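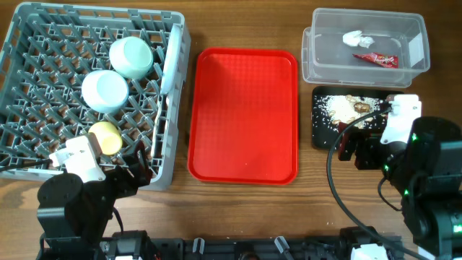

Clearing up after supper, two arms at a time: cups in the rack, rice still on the plate.

My grandmother could clear a table for nine while telling you off about your shoes, and I thought of her often during the long afternoon I spent at Nollel, where a pair of arms called Hodivura is learning to do the washing-up (or the stacking part of it, at least).

Remedios Malabanan, who runs the kitchen trials, is cheerful about how far there is to go. Her team has logged 3747 attempts at clearing a table, and she will happily talk you through the bad ones over a cup of tea.

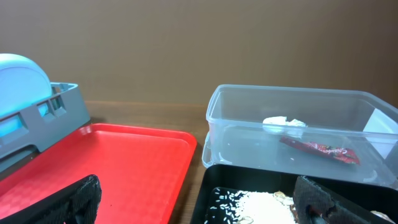
Leftovers are the hard bit, she tells me, far harder than plates. A plate is a plate wherever you put it, but food wanders off in every direction. Rice is a favourite torment, and even one small heap in a black tray, with stray grains dotted to the left of it, means a great many little decisions that you and I make without putting down the tea towel. Then there is the rubbish, a crumpled tissue or a shiny red wrapper, which has to go somewhere else entirely!

So would I have one at home? Not yet, I think, much as I'd love to.
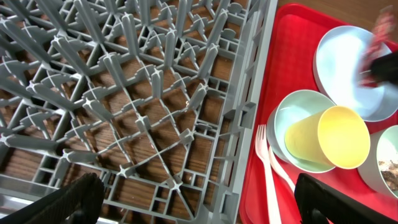 Malabanan reckons a decent clear-up still takes roughly 214 seconds longer than she would like, and she'd want two more years before letting it near anybody's wedding china. I went home and did my own dishes, rather slowly, and chipped a bowl.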